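Benchtop cell budgeting

Benchtop cell budgeting is the planning of costs for a small robot workstation, usually one arm on a shared laboratory bench. It covers the arm, the gripper, the framing, spares and staff time. The best-known scheme is the Drastthorpe method, drawn up by Magdolna Katona and Ignacio Okafor for the labs at Drastthorpe.

Framing and tooling

The arm is often the easiest line to price. Mounting plates, aluminium profile, cable ties and tip racks are bought piecemeal and tend to be forgotten – Katona's first plan missed 34 such items. 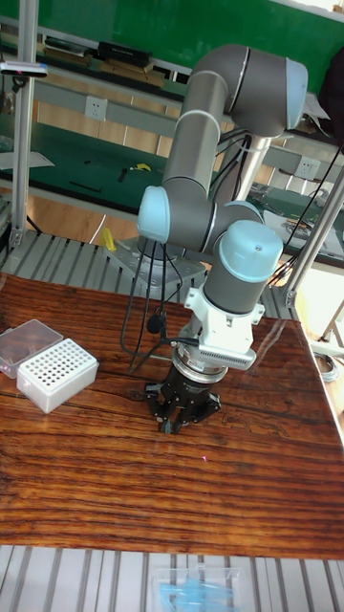
Robot arm and gripper above a wooden tabletop, with a pipette tip rack to the left.

Grippers deserve a generous share. A good one opens up a wonderful range of small jobs, and Okafor advises pricing it together with its coupling and cables.

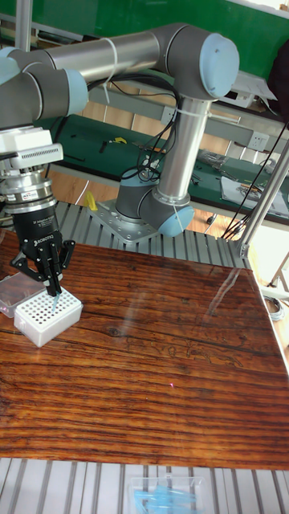
Staff time is entered in hours. At Drastthorpe, teaching the first tip-handling routine took 76 hours, and each later one took 10.

Consumables

Tips, racks and boxes go on a separate line, reviewed every October. Hajnalka Vincze added a trial stock to the method, enough for 4 weeks of practice runs.
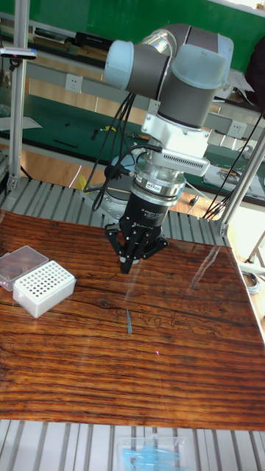 Malard and Negash, two later adopters, fold this stock into the training budget.

See also: Rovetti costing sheet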